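Leave the Bedroom Wall Alone

By Normunds Grigaitė
28 September 2025

Every few months someone in Hornbridge asks me what they should hang over their bed. I painted houses for a living before I started writing about them, and people assume a painter has views on what goes on top of the paint. I do have one. I think most bedrooms would be better with nothing on the walls at all.

I know how that sounds. A bare wall is supposed to mean you just moved in, or you can't afford pictures, or you're about to leave. Rental listings make it worse. An agent at Pryor told me last June that they now bring in framed prints for the photos and take them out again before the tenant gets the keys. So the tenant walks into a room that looks unfinished compared with the one they were shown, and goes out and spends 200 dollars trying to get it back.
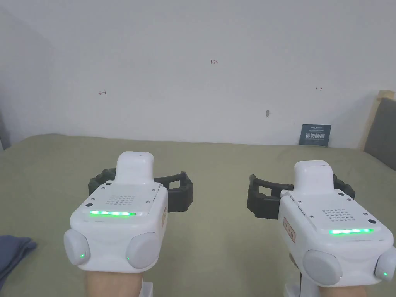
Bedrooms do a different job from living rooms. In a living room you have guests, and the walls give them something to look at and talk about. In a bedroom you are mostly lying down with your eyes shut, and the rest of the time you are getting dressed or putting things away. I have never seen a print that helped with any of that. A bed with a plain wall beyond it is a complete room as far as I'm concerned. Add a lamp if you read.

There is also the matter of the wall itself. Each nail is a small hole and each adhesive strip is a patch of lifted paint, whatever the packet says. I have repaired walls where a tenant lost a 600 dollar deposit over a set of shelves that held three candles. The shelves were fine and the candles were fine. The plaster behind them was not.
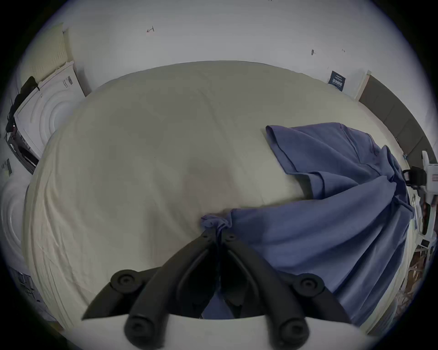

People tell me a bare room feels cold. I think what they are usually noticing is the light or the bedding. A single bright bulb in the middle of the ceiling will make any room feel like a waiting area, and a row of pictures under it won't change that. Swap the bulb and buy decent sheets. If you still want color, put it in the bedding, where you can change it on laundry day without a ladder.

The other complaint is that white walls show every mark. They do. I count that as a point in their favor, and a damp cloth takes care of most of it. On the Varkis Street apartments, where I worked for two summers, the dark feature walls were the ones we had to repaint between tenants, every time, because a touch-up on dark paint always shows.
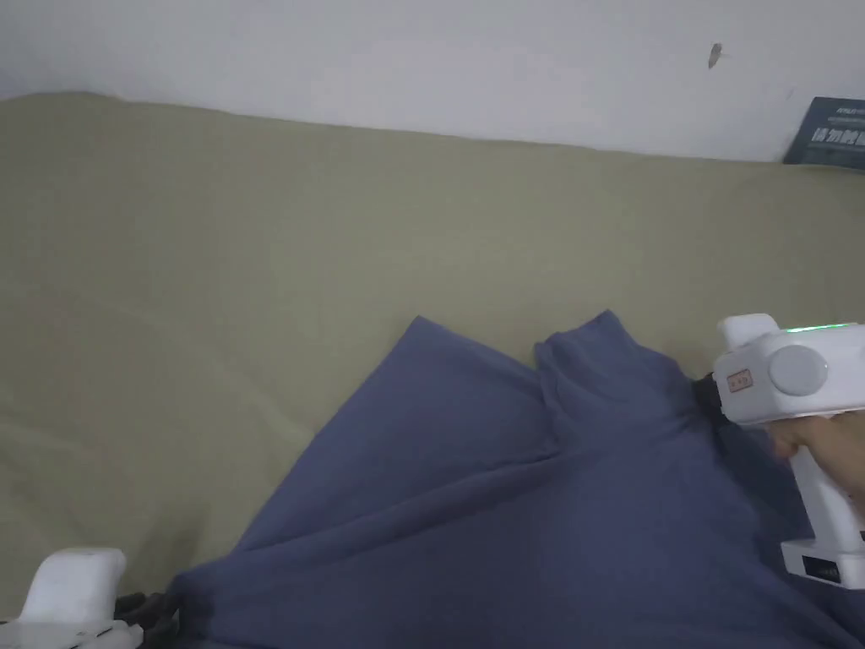 My wife disagrees with nearly all of this. She grew up in a house where every wall was covered and says it made her feel that people lived there. I take the point, and our hallway is hers – there are family photos down both sides of it. The bedroom we settled by leaving it empty for a year. After that neither of us brought it up. 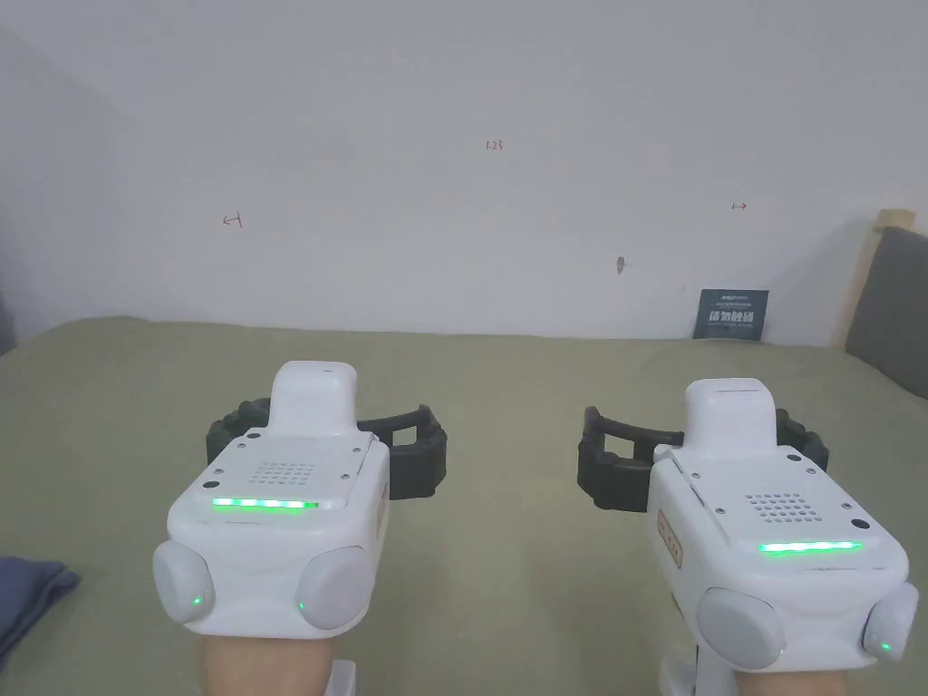
Olive green on the bed.

What bothers me most is the idea that a room has to be finished. Flumance, the furniture store out by the highway, has a sign over its bedroom section that says "Complete the Look," and the look in the window costs 4000 dollars. Half of that could go on a good mattress. Buy that first, sleep in the room for a while, and see whether you miss the pictures. If you do, hang one.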